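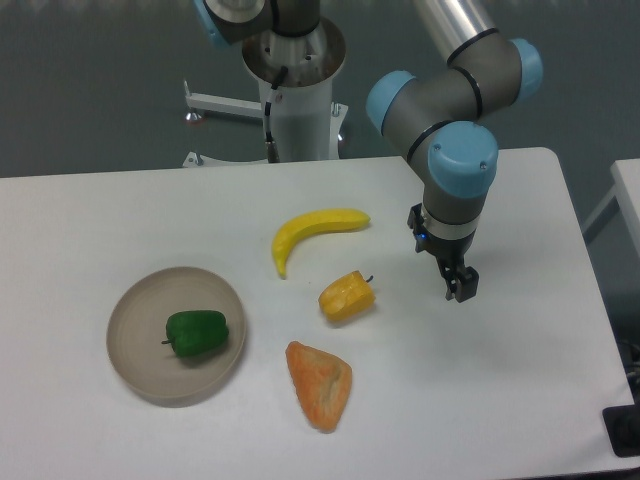

Grube open house: an afternoon with the arm that wants to fill your lunch tray

Workplace > Kitchens and Catering > Site Visits

We use cookies to remember your settings and count visits. By staying on this site you agree to this. Manage choices

Carnora makes cafeteria lunches for hospitals and schools, and once a year it opens its Grube kitchen to customers and anyone else who puts a name on the list. I have been three times. The first two visits were mostly hairnets and soup. In November the invitation promised "the future of the tray line," so I went again, in my own hairnet this time.

The tour starts at the loading dock and takes its time. You see the cold rooms, then the pot wash, then a long hallway with safety posters in four languages. The tray line is at the end of that hallway. Eleven people were working it when we came through, standing along a belt, each one placing one or two things on every tray that passed. It is quick work and it is hard on the shoulders. A woman near the middle was doing dessert cups with her left hand and flatware with her right, and she never looked at either. Our guide said the line puts out 2997 trays on a full day.

The future is in a side room past the line. Carnora calls the project Plorker. The arm is grey with light-blue caps on its joints, and it ends in a black gripper with two fingers. It works over a white table, and its job that afternoon was to move food onto a plate. The food was artificial. There was a green bell pepper on the plate, and a banana and a small yellow pepper out on the table, along with an orange wedge of something that my group argued over. I said melon. The man next to me said bread, and he buys for a school district.

I don't hold plastic food against anyone. You have to start somewhere, and real bananas go brown. But we had just walked past people handling wet lettuce, hot rice, and pudding with a film lid that peels if you pinch it wrong. A pepper that weighs nothing and never bruises is a long way from that. I asked when the arm would try a real one. The answer was "the next phase." I asked when the next phase was, and was told it depended on the results of this phase.

We watched for a good while. The arm would take up one of the pieces, carry it over and set it down, and then the technician would put things back where they had been and start again. The moves were slow and fairly smooth. Twice the banana slid out of the fingers. Nobody made a fuss about it, and I was glad of that, because the worst part of these visits is usually the applause.

The handout says Plorker logged 1000 placements in its first month. I did the arithmetic on the bus home. If you figure five items to a tray, that is 200 trays, and the people down the hall get through that many before their first break. Carnora would say I am comparing a student to a professional. Fine. But the handout is the one that put the number in bold.

What changes for the staff was the part I came for, and it got the least time. The official line is that no one will lose a job and that the arm will take over "repetitive placing" so people can move to "quality roles." I asked what a quality role is. It means watching the trays go by and pulling the ones that are wrong. So you used to place the pepper, and now you stand there and check that the pepper was placed. Some people would like that. I think I would go crazy by ten in the morning.

Two of the line workers were on break by the vending machine and were willing to talk, though not to be named. One had already done a few weeks in the side room. She said it was easier on her back and harder on her head. Most of her time went to resetting the table between tries, and she missed the talk on the line. She did get an extra dollar an hour, and she wanted that mentioned. The other had no interest in going. He said he had seen the automatic tape machine arrive in packing, and after that the packing crew was never replaced when people left. No one was fired. There are just fewer of them now.

That matches what I saw at Uvari two years ago. Uvari is a smaller kitchen, and it put in a portioning machine with the same promises. The machine works well enough. The staff who run it mostly clean it, and the cleaning starts before the shift does. Ask about that if your own kitchen is being offered something like this — who washes it, when, and are they on the clock?

A few useful notes for anyone going next year. The tour takes two hours and there is nowhere to sit. Wear closed shoes or they will send you back to the parking lot. The gift bag had a pen and a granola bar. Lunch was included, and it was a pretty good chicken and rice, packed by hand on the line we had just visited. The bus back is the 253, and the stop is on the far side of the road from the gate.

Would I buy it? It isn't for sale yet. The guide hoped for a trial on a live line in the spring, starting with fruit. I'd like to see it handle a wet plum.

Comments (4)

traylady507
I did nine years on a line like that. The shoulder thing is real. If a machine took the heavy end of the job I would have kissed it. Placing bananas was never the heavy end.

Millside Catering
We looked at a similar setup and the sticking point was washdown. Did they say anything about hosing the gripper?

Site author
I asked. They are looking at covers. No covers on the day.

pt_lunchroom
It's cantaloupe.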